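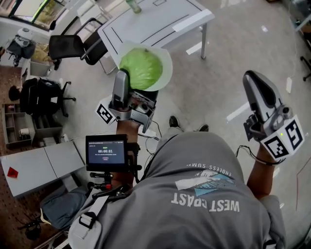 A member wrote to us after the holidays that she liked the winter share but had no idea what to do with a whole cabbage every pickup, and couldn't we put the answers in one place. We have tried to do that. The page covers the winter share only. Summer share questions are on the summer page.

Kurnthorpe Winter Share: Frequently Asked Questions
Updated Wednesday, January 8, 2020

What is in a winter share?

Storage vegetables, mostly. Cabbage, carrots, beets, onions, potatoes and winter squash make up the bulk of it. Some pickups also have leeks, celery root or spinach from the unheated tunnels. We post the list the evening before pickup. The list can change in the morning if something in the cooler doesn't pass sorting.

How often do I pick up?

Every other week. Your confirmation email says whether you are in Group A or Group B. If you have lost the email, write to the office and we will look it up.

Where is pickup?

At the packing shed, 3648 Lūse Road. Use the second driveway, past the mailbox. The first one goes to the barn and there is no room to turn around. A few members pick up in town at the Joris bakery, and those shares are left on the rack just inside the side door. Please take only the box with your name on it.

Can I switch between the shed and the bakery?

Yes, once per season, if there is space. The bakery rack is small and it is usually full by the time the season starts. Put your name on the list and we will email you if a spot opens.

What does it cost?

A full share is $476 for the season. You can pay all at once or in installments. We take checks and cards. If you pay by check, write your group letter on the memo line.

Is there a half share?

Not in winter. Many members split a full share with a neighbor. We only need one name on the account, and how you divide the box is up to you. We can't pack two smaller boxes from one share.

I can't make my pickup. What happens to my box?

Tell us by noon the day before and we will move you to the other group for that week. If we don't hear from you, the box stays in the cooler overnight and then goes to the food pantry. We don't refund missed boxes.

Can someone else pick up for me?

Of course. Have them check off your name on the clipboard. You don't need to call us first.

Can I trade items I don't like?

There is a trade bin by the door at the shed. Leave something, take something of about the same size. The bin is usually heavy on beets. There is no trade bin at the bakery.

How should I store cabbage?

Cold and a little damp. Leave the outer leaves on, put the head in a plastic bag that isn't sealed tight, and keep it in the crisper drawer. The green storage type we grow, Dikura, keeps for weeks that way and often longer. Don't wash it until you are ready to use it. If you have cut into it, wrap the cut side and use it within the week. A dark edge on the cut can be sliced off.

The outside leaves look bad. Is the cabbage spoiled?

Probably not. Heads that have been in storage since fall dry out on the outside, and the leaves may turn yellow or papery. Peel until you reach firm leaves. If the head is soft when you press on it, or smells sour, throw it out and tell us. We will put an extra one in your next box.

There are small black specks on the leaves. What are they?

That is most likely pepper spot, which shows up in cabbage during long storage. It is a growing and storage problem and has nothing to do with insects. You can eat the leaves. They just don't look very nice in a salad, so cook with those and save the inner part for slaw.

What do I do with all this cabbage?

Members have sent us more than 70 recipes over the years, and they are in the binder at the shed. The plain ones get copied the most. Cut the head into wedges, leave the core in so they hold together, oil and salt them, and roast in a hot oven until the edges are brown. Or slice it thin and cook it slowly in butter with an onion. It also freezes if you blanch it first -- fine for soup, too limp for anything else.

Can I make sauerkraut with it?

Yes. Fresh heads give off more liquid than stored ones, so in January you may need to add some brine to keep everything covered. Follow a tested recipe for the amount of salt, and weigh both the salt and the cabbage. We can't give advice on a batch that has gone wrong. If you aren't sure about it, don't eat it.

Should carrots and beets be washed before storing?

Leave them dirty. We brush off the heavy soil and that's all. Bag them and keep them in the fridge. If they go rubbery, an hour in cold water brings most of them back.

Where do I keep squash, onions and potatoes?

Out of the fridge. Squash and onions want a dry spot with some air. Potatoes want to be dark and cool, and they should be kept apart from the onions. A paper bag in a closet on an outside wall works if you don't have a basement.

Are you certified organic?

No. We follow most of the same practices but have not gone through certification. We are happy to tell you what was used on any crop. Ask at the shed or send an email.

Do you close for snow?

Rarely. If the town has closed the road, pickup moves to the next day and we send an email by 3 in the afternoon. If you don't get an email, we are open. Check your spam folder first, please -- a lot of our messages end up there.

Do I need to return the box?

Yes. Flatten it by pushing up on the bottom tabs and not by pulling on the sides, which tears them. Leave it on the pile by the scale. Or bring your own bags and leave the box with us.

When can I sign up for next winter?

Current members get the form first. After that it goes on the website. We don't keep a waiting list by phone.

My question isn't here.

Email the office. In winter we check messages in the evening, so you will usually hear back the next day.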